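Usier cell

The Usier cell is a two-armed tabletop robot workstation in Bralby, used for practice in handling household goods such as bags, cups, towels and soft toys. It was assembled by the Drostwood workshop and is looked after under a maintenance routine written by Malsha Talukder. The control software is called Pramanik.

Layout

The cell has a left arm and a right arm, both silver with black rings at the joints, working over a cream-coloured table against a white wall. Each arm carries a two-fingered black gripper. The parts that join gripper to arm are white and 3D-printed, and are made in the workshop. Spares are kept in a drawer with the arm number pencilled on the inside face, as the left and right versions are easily mixed up.

Plastic bins are placed along the back of the table for sorting tasks. Their position is checked at the start of a session, but they are not fixed down.

Setting up

The arms are powered on one at a time, left first. Each is brought to its rest position and the joint readings are compared with the values saved at the last calibration. A difference of more than 2 millimetres at the fingertip means the arm has to be calibrated again before use. The grippers are then opened and closed fully, with nothing between the fingers, while the operator listens for clicking.

A paper bag is the usual first object once the arms have passed these checks. It lies on its side with the mouth open and something inside. One finger has to enter the opening without catching the edge, and the twisted handles tend to snag on the finger mounts. A bag is thrown out once it has gone soft along the folds — a limp bag behaves differently and makes an arm in good order look badly calibrated.

Cables

Most faults in the cell have come from cables. The gripper leads hang in loops so that the wrists can turn, and the length of the loop is a compromise. A short loop pulls on the connector when the wrist is rolled, while a long one drags on the table and can sweep small objects off it. Ties are placed along the lower arm only and are left loose enough to slide a pencil under.

The right gripper lead was replaced after 489 hours of running, when the signal began to drop out in certain wrist positions. The left lead lasted 1,976 hours. Talukder's notes put the difference down to the right arm doing most of the reaching, and the right lead is now swapped every October whatever its condition.

Printed parts

The printed parts crack near the screw holes, usually after a gripper has been driven into the table. They are inspected under a lamp each week. Screws are tightened by hand in 3 passes, crossing from corner to corner, and no thread glue is used on the plastic. A cracked part is replaced and never filled. Fingertip height must be measured again after any replacement.

Records

Repairs are entered in a paper logbook and copied into Pramanik. The current version of the routine is dated 1 August 2025. It added the wrist roll test, in which each wrist is turned slowly through its full range with the gripper just clear of the table and the cable watched the whole way.

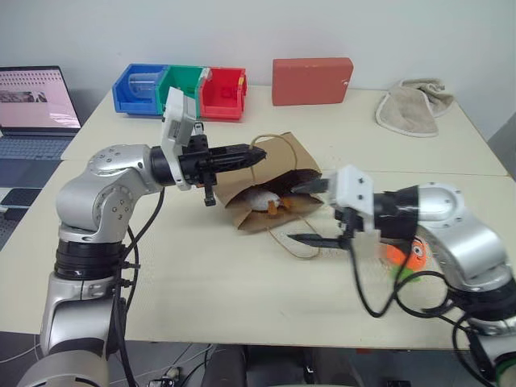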